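Visit report: Trellura mill and finishing hall, Løken

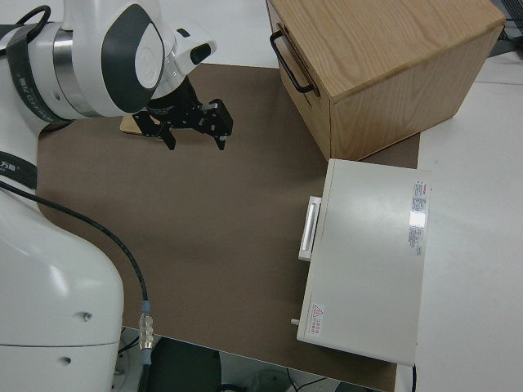

LØKEN — Thu 18 April

The Trellura mill opens its doors to trade visitors once each spring. The tour covers the wet end, the drying section, the finishing hall and the test room, in that order, and takes most of a morning. Visitors are issued ear protection and a hairnet at the gate. Cameras are allowed everywhere except the coating kitchen.

The mill makes uncoated text papers and a small range of heavier board. Pulp arrives baled and is broken up in a vertical pulper, then passed through two stages of refining. Most of the questions in our group were on refining, and the answers were good. The mill runs its refiners gently to protect bulk and accepts a lower tensile strength as the price. For book papers this is a sensible trade. For bags it would not be.

The paper machine is old and narrow. Its forming section was rebuilt by Wusent, and the new headbox holds an even profile across the web, judging by the scanner trace shown in the control room. The edges still run slightly heavy. The operators trim them off and return the trim to the pulper.

Drying is by steam cylinder. The hall is hot and the gangway is tight, so the group went through in two halves. Condensate is returned to the boiler house, and heat from the hood exhaust warms the incoming air. I asked for the steam figures per ton and was told they are not given out.

Finishing was the most useful stop. Reels are slit, sheeted and wrapped on one line, with board from 300 gsm upward sent to a separate cutter. The Natolar sheeter takes up to 9 reels at a time. Pallets are left to stand for 40 hours before shipping so that moisture can even out through the stack — a step many converters would like to see from their other suppliers.

The test room is held at constant temperature and humidity. Samples are checked for thickness, stiffness, opacity and surface strength. We were given a swatch set and a data sheet for each grade. The data sheets list grain direction, but the swatches themselves are not marked, and a few in my set had been cut across the grain.

Practical notes: parking is on the river side of the site, 400 meters from the gate. Lunch is included. The floor at the wet end is slippery — wear proper shoes. Sample reels can be ordered at the front desk after the tour, and delivery is quoted for the end of the month.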